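8/26/21
Author: bench 2 notebook

Equipment planning, hanger and basket work. Picking up where the last entry stopped.

The ceiling for this round is $3,284, and that has to cover everything through December. The last draft went over because I priced two complete hand-held grippers and a full set of spares for each. Went back through it this morning and split the list into what we need to keep collecting and what would be nice to have.

Quotes in hand:
- Sedetti, one complete hand-held gripper, assembled, no camera: $1,000
- Dunthorpe, camera, mount and cable set: $565
- Fortin, replacement finger pads: no firm price yet, they want to know the quantity first
- Rastwood, table and storage: catalog only, have not asked for a quote

One gripper and one camera set comes to $1,565, which leaves $1,719. A second pair of the same is another $1,565, leaving $154 for pads, pivots, screws, props and shipping. That is too thin. Shipping alone could eat most of it, and the Sedetti quote does not include shipping.

So the real question is whether a second complete unit is worth it. For: two people can work at once, and a broken linkage does not stop the day. Against: two units means two calibrations to keep track of, and we only have the one table set up. I lean toward one complete unit, a second camera set, and a decent parts drawer. With the second camera set we are at $2,130, leaving $1,154. Would like someone else to check that before I send anything.

Hanger setup, for reference while reading the pads section:
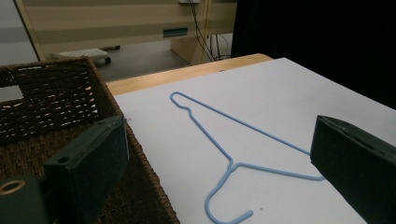
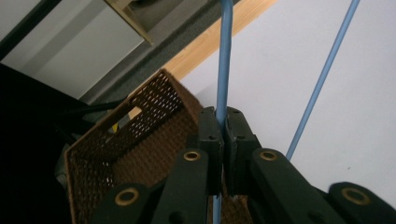 Finger pads

These are the item to settle first, as everything else on the gripper can be bought as a whole unit and the pads cannot. Thin wire is hard on a pad design. The hanger has very little height when it is flat on the table, so the tips have to come in low and close cleanly on something narrow. A pad that is fine on a box or a cup can be poor at this.

What I want to ask Fortin for:
- same screw position as the present pads, so they swap without new holes
- a straight inner face, no crown
- two hardness grades, same outer shape
- price for 8 pads, which is four pairs, two in each grade

If they will not do two grades in one order, take the softer one. Wear is a cost we can plan for. Dropped hangers cost us time on every run.

Need to ask them about lead time too. If it runs past the start of December there is no point in the second grade this year.

Pivots and linkages

Would rather buy a spare set of arms from Sedetti than make them. Making them is cheap in material but it takes up the printer and somebody has to ream the pivot holes. Ask whether the grommets come fitted or in a bag. If in a bag, add a setting tool to the list. I do not have a number for any of this and have left the line blank in the sheet.

Table and storage

Not buying a table this round. Went through the Rastwood catalog and the one with the adjustable legs is nice, but it does the same job as what we have. Put it on the list for next year.

Storage is different. Spare pads and screws are going into the same drawer as the general hardware and coming out mixed. A small parts cabinet would fix that. Asking Rastwood for a price on the smallest one they sell.

Props

More hangers and at least one more style of basket. Thicker hangers as well as wire, so we are not tuning the pads to one rod size. These can come from any household store and should not need a purchase order. Keep the receipts together and enter them as one line.

Cameras

The Dunthorpe price is for the set. Asked if the mount can be bought alone and have no answer yet. If it can, the second set might drop to camera and cable only, and the difference goes to pads. Also check cable length before ordering. A short cable with an extension on it costs more than the long cable, and it is one more connector to come loose.

To do:
- send Fortin the pad drawing and the quantity
- ask Sedetti for shipping, spare arms, grommets
- chase Dunthorpe on the mount
- Rastwood, smallest parts cabinet
- redo the sheet with one complete unit and two camera sets - keep the two-unit version on a second tab so the comparison is there at review

Have not decided who signs for the Sedetti order. Leaving it open until the shipping number comes back.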